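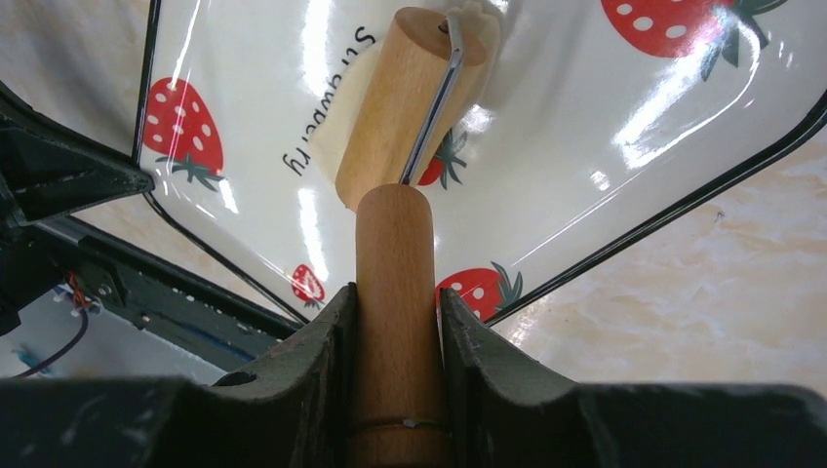
Does oiling wooden kitchen tools do what the label says?
Project report by Kai Grube
Supervisor: Sutrisno Entili
Handed in 2/4/24

1. Why I chose this

My gran has never oiled a rolling pin in her life and hers is older than my mum. My aunt oils everything made of wood in her kitchen on the first of the month and tells other people they should too. They can't both be right about how much it matters, and I wanted to know who was wasting their time.

The oil I tested is sold under the name Clultance. The label says it "seals and feeds the wood" and "stops water getting in". I had doubts before I opened the bottle. Wood in a kitchen tool is dead, so I don't see what feeding it could mean, and a thing that is sealed shouldn't need sealing again every few weeks, which the same label tells you to do.

2. What other people say

I started with the internet and that was a bad idea. One post on a baking forum called Uder had 279 replies under it, and I read all of them. Most people said oil is essential. Very few said how they knew. Several repeated the same sentence about wood "drying out and cracking" almost word for word, and I could not find where it first came from. The one reply I thought was useful was from a person who had left two spoons from the same packet on a windowsill, one oiled and one not, and couldn't tell them apart by the next winter. Two spoons is not much of a test, but it is two more than anyone else had.

The shop at Fudville where I bought the oil gave me a leaflet. It recommends oil for boards, spoons, bowls, rolling pins and salad servers, and it is printed by the company that makes the oil.

3. Method

I used beech dowel from Baumgart, the timber yard, as I wanted pieces that were all alike and didn't want to ruin real tools. They cut it into 20 lengths of 200 mm each. I sanded the ends by hand.

Half the pieces were oiled following the label: wipe on, leave overnight, wipe off, do it again. The other half were left bare. All of them then sat on the same shelf for a week.

For the soaking test I weighed each piece on the food technology scales, put it in a tub of tap water for 30 minutes, dried the outside with a paper towel and weighed it again. The difference is the water that went in. I did this once in September and planned to do it three times, but the scales were needed for coursework and I only managed a second go.

I also did a washing test. Every piece was washed with washing-up liquid and a sponge after tea each day for a month, then soaked and weighed again.

4. What I found

Before washing, the oiled pieces took in less water than the bare ones. I will admit I expected no difference, so that was a surprise. Every oiled piece gained something, though, so "stops water getting in" is not true of the pieces I tested. "Slows it down" would be fair.

After a month of washing, the gap had mostly gone. Two of the oiled pieces took in more water than the driest bare one. The label would say I should have oiled them again by then, and maybe so, but I think most people who buy one bottle do not keep to the timetable.

Not one piece cracked, in either group. This goes against the forum, but a month is short and our kitchen isn't very dry. I can't say what ten years next to a radiator would do.

The oiled wood did look nicer to begin with. It was darker and felt smoother. I asked my family to pick the oiled ones by touch with their eyes shut once the washing was over, and they were no better than guessing. My aunt said the test was unfair.

5. Problems with the project

The scales only show whole grams. Some of my differences were so small that they might be rounding. Sutrisno Entili pointed this out after the first go and I should have asked for better scales then.

Cut ends soak up far more water than the sides do. A real handle is usually rounded off and finished, and a dowel with sawn ends is probably a worst case. My results may make both groups look thirstier than a rolling pin would be.

I knew which pieces were oiled when I was drying them. I tried to use the same amount of towel on each one but I can't prove that I did.

I tested one oil on one kind of wood. Olive wood or bamboo could behave differently, and so could a wax.

6. What I think now

If you like the look of oiled wood, the oil works for that, for a while. It also keeps out some water when it is fresh. I found nothing to back up "feeds", and I don't think a test could, as the label never says what would be different about wood that had been fed.

With more time I would repeat the soaking with pieces oiled every week, and leave one set unwashed in the airing cupboard. Gran has offered her rolling pin for the next round, on condition that I don't put anything on it.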